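Saturdays with a gripper in each hand

I have spent most of this year's weekends picking things up and putting them down again, and I've been meaning to write about it for ages. People at work think I build robots. I don't! I show them how to do things, or to be more precise I do the things myself with a pair of hand-held grippers, and the robot gets to learn from the recordings later on. It's a strange hobby and I like it very much.

I got into it in July, when Stella Mutiso put a message on our group's board asking for people with steady hands and low expectations. Before then we'd done everything by remote control. You sat at a desk with two joysticks and a screen and drove the arm (ours is called Prilitz, don't ask me why, it was called that when I joined) across a table towards a sponge. I was awful at it. There's a small delay between your hand and the arm, and you end up overcorrecting, and the sponge goes on the floor. My best afternoon on the joysticks gave us 26 usable runs and a stiff neck that lasted until the Tuesday.

With the hand-held ones you squeeze and the fingers close, and you can feel what you've got. My first go, I did more in an hour than in that whole afternoon. You still can't work at your normal speed, mind. Thu Sầm, who looks after the training side, sends back anything where the hand rushes in at the last second, and for the first month she sent back a lot of mine. "Go in as if it might fall over," was her note on one batch, and I've had it on a sticky note on my monitor ever since.

What I've been on lately is groceries. Pots, bottles, packets, anything a person might want passed to them. Yogurt is my favourite and also the thing I get wrong most. Squeeze a pot too high and you're pushing on the rim, too low and it wants to tip back on you - and if you squeeze too hard anywhere, well, I've cleaned up after that and would sooner not again. I've settled on a bit below the middle, with the two ribbed pads level with each other before I close. When it goes right the pot stays upright and the label faces straight at you. 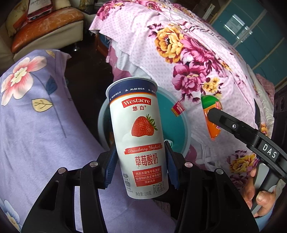 Uredia Home Robotics Club, Tabletop Handling Team

The strawberry one is a good shape to learn on, a touch wider at the top than lower down, and there's something very satisfying about having it square between those blue pads. I also like that there's a lot going on around it. When I started I cleared everything away before each run because I thought that was the polite thing to do for a machine. Thu put me right on that. If all the robot ever sees is a yogurt pot on a bare white table, it'll be lost the first time it meets a flowery bedspread, and there are a great many flowery bedspreads in the world. So now I leave patterns and clutter where they are, and I try not to fuss.

Two grippers at once is the next thing, and I'm still a bit clumsy with it. My left hand is happy to hold something still, but the moment the right one reaches for a second item the left starts drifting along in sympathy. Stella can do both without thinking, which is maddening to watch. Her advice is to pick the resting hand's spot first and keep looking back at it, and to leave tall bottles until your wrists have warmed up. I do mine in blocks of 25 minutes... well, I say 25, it's whenever the kettle calls.

As for numbers, the plan for groceries is 300 good runs before we let Prilitz have a try, and we're at 225. I'd hoped to be done by now, but I lost two weekends to a cold, and one whole batch had to go because I'd started each recording with the fingers already closed (my fault entirely, and a very quiet drive home). There's an argument going on about whether we should carry on to 300 with the same few things or stop here and bring in softer stuff, bread rolls and so on. I'm for the rolls. Stella is for finishing what we said we'd finish.

A few people asked after the last post whether you need to be technical. Not for this bit, no. If you can pour a cup of tea without looking cross you'll be fine, and we're always short of left-handers - all our two-handed runs lead with the right at the moment and I'm sure it'll show. Leave a comment if you fancy it and I'll pass your name to Stella.

Next time I want to write about lids, which I've been putting off.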